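オフィス・レイアウト相談板
スレッド:会議室のテーブルを替えるか、照明を先に直すか
閲覧数 3,412

1 投稿者:kitamado
会議室の見直しを任されました。広さは38平米、普段使うのは最大で8人です。週に何度か社外とのオンライン会議もあります。
不満として上がっているのは次の点です。
・声が響いて、オンラインの相手から聞き取りにくいと言われる
・席によって手元の明るさが違う
・テーブルの向きが悪く、柱の近くの席から画面が見えない
予算は全部やるには足りません。上からは「まずテーブルを新しくしたら」と言われていますが、私は照明か音が先だと思っています。似た部屋を直したことのある方、順番をどうしたか教えてください。
賃貸なので天井と壁に穴をあける工事は原則できません。

2 投稿者:さかい設備
情報が足りないです。天井の仕上げ、床の仕上げ、壁の材質、照明の器具が何灯あるか。あとは柱の位置。音の話は床がカーペットかどうかでかなり変わります。

3 投稿者:kitamado
>>2
床は濃い色の板張りです。入居したときからそのままで、敷物はありません。壁は石膏ボードに白の塗装と聞いています。天井は板状の材料で、材質は管理会社に確認中です。

4 投稿者:mokume_t
テーブルは今のものが壊れているわけではないんですよね。それなら後回しでいいと思います。テーブルを替えても響きは変わりません。

5 投稿者:総務ひとり
>>4
そうとも言い切れないです。うちは天板の大きいテーブルを入れたら、全員が壁から離れて座るようになって、マイクが声を拾いやすくなりました。響き自体は変わらなくても、聞こえ方は席の位置で変わります。

6 投稿者:mokume_t
>>5
それはテーブルの効果というより席の配置の効果では。今のテーブルを動かせば同じことができます。買う理由にはならないです。

7 投稿者:総務ひとり
動かせる大きさならそうですね。
うちの前のテーブルは幅が2,000ミリのものを突き合わせて使っていて、継ぎ目に人が座れず、結局みんな端に寄っていました。スレ主のところは一枚天板ですか。

8 投稿者:kitamado
部屋の様子を貼ります。

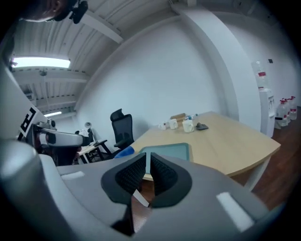 会議室の天井、柱、テーブル

9 投稿者:kitamado
続きです。テーブルは淡い木の天板に金属の脚で、前の事務所から持ってきたものです。買い替え候補はBradbergの角型ですが、正直いまのものに大きな不満はありません。脚の高さ調整が一か所きかなくなっていて、紙を挟んでいます。

10 投稿者:さかい設備
写真ありがとう。天井は筋の入った白いパネルで、梁が出ていますね。管理会社の返事を待つのが確実ですが、表面が硬い材料なら吸音はほとんど期待できません。床が板張りで、壁が塗装、天井も硬いとなれば、響くのは当然です。
自分なら音、照明、テーブルの順にします。

11 投稿者:ぬるま湯
照明は蛍光灯が手前と奥に見えますね。手前はかなり明るく写っています。器具の種類が揃っているかどうか、図面で見たほうがいいですよ。点灯していても、管の交換時期がばらばらだと明るさも色も変わります。

12 投稿者:kitamado
>>11
器具の種類は把握していませんでした。管は切れたときに一本ずつ替えていて、色も統一していません。昼白色と白色が混ざっているはずです。

13 投稿者:ぬるま湯
それなら器具を替える前に、管の色を全部揃えてください。費用はほとんどかかりません。
そのうえで席ごとに照度を測る。スマホのアプリは機種差が大きいので、照度計を借りるか安いものを一台買う。数字がないまま器具の交換を申請しても、管理会社は動かないと思います。

14 投稿者:mokume_t
管を揃えるのは賛成ですが、これから蛍光管を買い足すのは勧めません。製造が終わっていく流れなので、器具ごとLEDにする話をオーナーに出したほうがいいです。共用の設備扱いなら、オーナー負担になる場合もあります。

15 投稿者:ぬるま湯
>>14
オーナー負担になるかは契約次第です。うちは貸室内の器具は借主負担でした。先に契約書の区分表を見てください。

16 投稿者:kitamado
区分表を見ました。管球の交換は借主、器具本体は貸主と書いてあります。器具の老朽化なら相談できそうです。

17 投稿者:さかい設備
それは大きいですね。照明は自分の予算から外せるかもしれないので、音に回せます。
申請のときは「暗い」だけで終わらせずに、設置年と、安定器の音の有無を書くといいです。設置年は器具の銘板にあります。脚立が必要なので管理会社の立ち会いのときに見てもらってください。

18 投稿者:Mareike Diekmann
日本の支社で備品を担当しています。日本語が不自然だったらすみません。
私たちは穴をあけられない部屋で、Zukodlowの自立式の吸音パネルを使いました。壁から少し離して置きます。壁に直接つけるものより効果が落ちると心配しましたが、オンライン会議の相手は違いがわかると言っています。
短所は場所を取ることです。椅子を引いたときにぶつかるので、テーブルの後ろに十分な幅がない部屋では困ります。

19 投稿者:総務ひとり
>>18
自立式は倒れませんか。地震のときが気になります。

20 投稿者:Mareike Diekmann
>>19
脚の部分に重りを入れています。さらに、上の部分を隣の棚と連結しました。連結しないで使うことは、私たちの安全担当が認めませんでした。

21 投稿者:mokume_t
自立パネルは反対です。部屋が狭くなるし、転倒対策まで入れると結構な金額になります。
それよりマイクを替えるのが先では。Dusixの集音マイクをテーブルの中央に置いたら、うちはほぼ解決しました。

22 投稿者:さかい設備
>>21
マイクは相手側の聞こえ方にしか効きません。部屋の中にいる人が疲れる問題は残ります。スレ主の困りごとは最初の書き込みを読む限り相手側の話なので、マイクで済むなら安いというのは同意しますが。

23 投稿者:kitamado
室内にいる人からの苦情もあります。複数人が同時に話すと聞き取れないというものです。最初に書いていませんでした。

24 投稿者:さかい設備
なら吸音もいりますね。
手を叩いて、余韻が残る場所を探してみてください。平行な硬い面が向かい合っているところが一番響きます。そこの片側だけ吸わせれば、全面にやらなくても変わります。厚手のカーテンでも多少は効きます。

25 投稿者:Nele Pfeiffer
18のMareikeと同じ会社の者です。設置後の話を補足します。
パネルを置く前に、毛布を掛けた物干しを一日置いて場所を試しました。見た目はよくありませんが、費用がかからず、椅子の動線の邪魔になるかもわかります。最初に決めた場所は通路をふさいでしまい、別の壁に変えました。

26 投稿者:ぬるま湯
毛布で試すのはいいですね。うちもやればよかった。パネルを買ってから置き場がなくて、一枚は倉庫に入っています。

27 投稿者:kitamado
>>25
試してみます。社内に引っ越し用の毛布が残っています。

28 投稿者:総務ひとり
柱の件が残っていますね。写真の白い柱は幅がありそうなので、画面が見えない席が出るのはわかります。テーブルの長手を画面に向けて、柱の陰になる辺には座らないと決めるだけではだめですか。8人なら片側に寄せても入るのでは。

29 投稿者:kitamado
>>28
片側に寄せると隣の人と肘が当たると言われました。ただ、全員が揃うのは月に一度くらいです。

30 投稿者:mokume_t
月に一度ならその日だけ我慢でいいと思います。最大人数に合わせて家具を選ぶと、普段使いにくい部屋になります。

31 投稿者:総務ひとり
>>30
その月に一度が社外の人を呼ぶ会議だったりするんですよ。我慢してもらう相手を間違えると総務が怒られます。

32 投稿者:mokume_t
それなら画面を動かす。キャスター付きのスタンドにすれば、テーブルも柱もそのままで済みます。

33 投稿者:さかい設備
スタンドにする場合は配線に注意です。床を這わせるならモールを必ず。テーブルの脚に沿わせて天板下にまとめると、足を引っかけにくいです。金属脚なら面ファスナーのバンドで留めれば傷もつきません。

34 投稿者:ぬるま湯
テーブルについて一つ。写真だと手前の縁が丸いですね。角型に替えると、柱と天板の間を通るときに角で腰を打ちます。うちで実際にありました。買い替えるなら角の形は気にしたほうがいいです。

35 投稿者:kitamado
>>34
それは考えていませんでした。候補のBradbergは角が立っています。いまのテーブルを残す方向に傾いてきました。
高さ調整がきかない脚は、部品だけ取れるか調べます。

36 投稿者:総務ひとり
部品はアジャスターのねじ径さえ合えば汎用品で足ります。一度外してノギスで測ってください。ねじ穴のほうがつぶれていたら別の話になります。

37 投稿者:kitamado
一か月ほどあいてしまいました。経過です。
・管理会社から回答。天井板は吸音材ではない。器具は老朽化として貸主負担でLEDに交換予定。時期は5月
・毛布を掛けて試したところ、テーブルの短辺側の壁が一番効いた。長辺側は椅子に当たるので却下
・脚のアジャスターは汎用品で直った。紙は外した
・画面はスタンドに変更。柱の近くの席からも見えるようになった
吸音パネルはHutapeaという地元の業者に見積もりを頼んでいます。自立式で、棚に連結できるものという条件です。

38 投稿者:さかい設備
順調ですね。パネルの見積もりは、LED交換が終わってから採寸してもらってください。器具の形が変わると、背の高いパネルの影の出方も変わります。

39 投稿者:mokume_t
マイクは結局買わないんですか。

40 投稿者:kitamado
>>39
パネルを入れてから判断します。それでも相手側から聞きにくいと言われたらDusixを検討します。

41 投稿者:mokume_t
順番は逆だと今でも思っていますが、見積もりが高かったら思い出してください。マイクなら貸し出しで試せる店もあります。

42 投稿者:Mareike Diekmann
パネルの布の色は白い壁に近い色を選ぶと、汚れが目立ちます。私たちは灰色に変えました。見積もりのときに布のサンプルを借りるといいです。

43 投稿者:kitamado
>>42
サンプルを頼みました。灰色も入れてもらいます。
見積もりが出たらまた書きます。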